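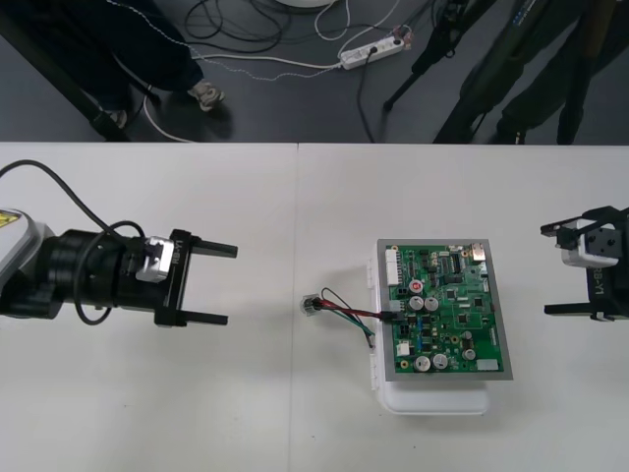
Unit 4: Handling and Inspecting Bare Circuit Boards
Electronics Bench Practice, Section B
Instructor: Arnaldo Rebelo
Lab sessions: Morven Cowie
Revised August 13, 2019

4.1 What this unit covers

By the end of this unit you should be able to take a populated board out of its packaging, set it down safely, look it over in a fixed order and write up what you found. No soldering is done in this unit. Repair starts in Unit 6.

Bring your notebook, a pencil and the inspection sheet from the course page. The loupes stay in the lab.

4.2 Terms

Board, or PCB: the flat sheet that holds the parts and the copper connections between them. Most are green, from the solder mask. The color tells you nothing about quality or function.

Populated board: a board with its parts fitted. A board without parts is a bare board in the trade, although this unit also uses "bare" for a populated board that is out of its enclosure. Check which meaning is intended when you read a work order.

Header: a row or block of pins, with or without a plastic shroud, where a cable or another board plugs in. Tall white shrouded headers are common along a board edge.

Integrated circuit, or IC: a chip in a package, usually black. Packages with fine leads along the sides need the most care, as the leads bend easily and are hard to straighten.

Surface-mount part: a part soldered to pads on the face of the board. The smallest ones are resistors and capacitors. They can be knocked off with a fingernail.

Carrier or frame: a rigid surround that holds the board by its edges so that nobody has to touch the parts.

4.3 Setting up the table

Use a table with a plain, light surface. A dropped screw or a loose capacitor shows up on white much sooner than on wood grain. Where two table panels meet, keep small parts away from the seam.

Clear the area where the board will go and leave space on both sides of it. Drinks and food stay outside the room. Route cables so that they can't drag across the board when something on the other end is moved.

Static precautions are the same as in Unit 2. Put the wrist strap on first, then open the bag. If you leave the table, put the strap back on before you touch anything.

4.4 Supporting the board

A populated board should not be laid flat on a hard surface. Many boards have solder joints and lead ends on the underside, and pressing on the top loads those points and flexes the board. Flexing cracks ceramic capacitors, often with no mark you can see.

A board in a frame can rest on a shallow plastic box or a pair of blocks. Check these before you let go:

The frame sits level and does not rock.
Side clips on the box, if there are any, are clear of the frame.
No part of the board itself is carrying the weight.
The headers are where you can reach them without leaning over the board.

If the frame rocks, lift it and start again. Do not push down on a corner to settle it.

4.5 Picking up and moving

Hold the frame on two opposite sides. Without a frame, hold the board by its edges, and keep your fingers off the connectors. Never lift a board by a header. The pins will take the weight once or twice and then a joint underneath will crack.

Turn the board over only when you need to see the other side. Set it down, change your grip, then turn it.

4.6 Order of inspection

Everyone in the section uses the same order so that sheets can be compared.

Step 1. Labels. Copy any label or printed marking exactly, including letters you can't make sense of. Colored stickers are recorded by color, shape and position. Do not guess what a sticker means. Shops use them differently, and red is not always a reject.

Step 2. Edges and corners. Look for chips, cracks and split layers.

Step 3. Connectors. Look along each row of pins from the end. A bent pin is easier to see this way than from above.

Step 4. ICs. Check the lead rows with the loupe for bridges and lifted leads. Find the pin 1 mark and compare it with the drawing.

Step 5. Small parts. Work in strips from left to right. Look for empty pads, parts standing on end and parts turned sideways.

Step 6. Underside, if the work order asks for it.

4.7 Lab exercise

Each pair gets one board from the Skora set and one from the Plallar set. Allow 13 minutes per board. The Skora boards are in frames; the Plallar boards are not, so read 4.5 again before you open the second bag.

Fill in one sheet per board. Write "none seen" where you found nothing. An empty box is marked as not inspected. When both sheets are done, swap with another pair and compare. Differences go on the back of the sheet, with both sets of initials.

4.8 Grading

The two sheets together are worth 57 points out of 100. The remaining points are for setup and handling, which Morven Cowie marks during the session.

4.9 Reading

Course reader, pages 14 to 22. The Llorente handout on lead packages is optional but will help with Step 4.

Missed sessions can be made up before the end of term in December. Sign up on the sheet by the lab door.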